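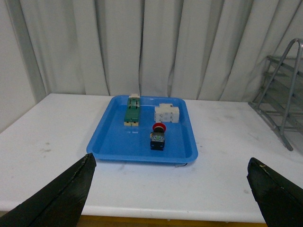

Blue tray, mid sort. Green and cream one at the left, white one up the right, stop button nearest.

Sorting the electrical odds and ends – trays, tubs or drawers?

wattlebird_jen
Evening all. I have finally started on the boxes that came out of Dad's shed, and as you'll see I have got as far as one tray. The plan (such as it is) is to tip a few bits at a time into the blue tray, work out what they are, and then give them a proper home. The red mushroom button I know, everyone knows that one, it's an emergency stop. The long green and cream thing I'd have called a terminal block, the sort that clips on a rail, but my brother reckons it's a relay base. The white one with the steps in it has me stumped. Breaker?
What I'm really after is how other people store this sort of gear. I've a wall of little drawers from Tunow that I bought for beads years ago, and the long green fellow is never going to fit in one of those. Do you sort by what a thing does, or by size, or just by colour and hope for the best?

oldsparky_ballarat
Lovely to see someone going through it properly instead of hiring a skip. I'm with your brother, I'd lean relay base on the green one, though I wouldn't put money on it from one angle. Pick it up and read the side, there's nearly always a part number moulded or printed somewhere, and once you have that you can stop guessing. White one could be a small breaker or it could be a contactor module. They make them all to the same sort of stepped shape so they sit behind the same cover, and lying on its side like that it isn't giving much away.
As for storage, by what it does, every time. All my rail stuff lives together in two deep tubs, and buttons and switches have a tub of their own.

Kelpie_and_Co
Going to disagree with Sparky there, with love. Sorting by function is grand if you already know the function, but Jen has just told us she doesn't! When I cleared my uncle's workshop I spent the whole of January trying to be clever about categories and had to start over, because half of what I'd labelled "relays" wasn't. Sort by size first, get it all off the floor, and do the brainy part over winter with a cup of tea. I used Hivex stacking bins, the open-fronted ones, and the colours helped the kids join in.

oldsparky_ballarat
Fair enough, but then you've handled every piece twice. How many did you have?

Kelpie_and_Co
476, and yes I counted, it was that or do the tax. Handled the lot twice and I'd do it again.

Maxine Tipoki
Hello Jen, I do love a tray. I've sorted buttons (the cardigan kind), seeds, fuses and my late husband's fishing tackle on trays, and the rounded sides are a real help as you can sweep things up to one end with your hand. A white table underneath is a good idea too, anything that hops over the side shows up straight away. I lost a tiny brass screw on a brown bench once and I am still a bit sore about it.
My only suggestion would be fewer categories than you think you need. I began with 19 and it was hopeless, I was forever standing there with a thing in my hand wondering which of two boxes it belonged in. I'm down to six now and very happy. Masking tape and a fat marker for labels, as you will change your mind.

rail_rat
Mod boxes are a trap, people buy 100 of them and fill eight. Get a length of DIN rail, screw it to a board and clip the rail stuff straight on. You can see everything and it takes up no bench at all. I've had a board like that over the Fisinov cabinet for ages. Won't help with the stop button, but those look good on a shelf anyway.

wattlebird_jen
Oh, I like the board idea very much, and there's a bare bit of wall by the laundry door that would suit. Kelpie, I think you've talked me into size first for the rest of the boxes – sorry Sparky! I'll look for a part number on the green one tomorrow when the light's better and report back. Is any of it worth selling on, or do people just give it away?

oldsparky_ballarat
No offence taken. Don't sell anything that switches mains unless it's been tested by someone licensed, old breakers especially. The buttons are usually fine to pass on to a model railway club, they love a big red button.

Kelpie_and_Co
The swap table at Shboul took all of my odds. Ring first though, they get funny about car loads.

wattlebird_jen
Will do. Kettle's on, next handful going in the tray.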